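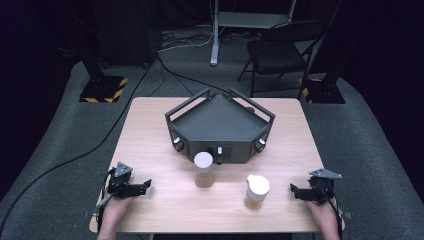 1/ What I learnt in my first year as a jobbing actor

Siiri Rautiainen here. You may know me as Woman In Queue from the Stakmont Building Society advert. You may also not.

2/ I have been to 110 auditions this year. I got 20 callbacks and one yoghurt commercial, in which my hand was later replaced by a better hand.

3/ My agent's advice on headshots was "look like yourself, but available". I paid a man in Idgate for 323 of them. In every single one I look as if I've just been told the price.

4/ Self-tapes, then. You read both sides of a break-up scene to a lamp, upload it to Dotix, and Dotix says "processing" until February. 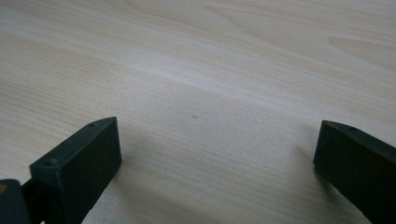 5/ I did once get my flatmate Vũ to read in for me. He was better than me. The casting director asked for his details and he's now in a touring Chekhov, sending me photos of his hotel breakfasts.

6/ People ask if I get nervous. Only when the parking runs out before they call my name. Last month's fine cost more than the job paid.

7/ Anyway, I've a recall on Tuesday for "Second Nurse". There is no First Nurse in the script, I've checked twice. Will report back. If anyone has a navy tunic in a 12, please shout.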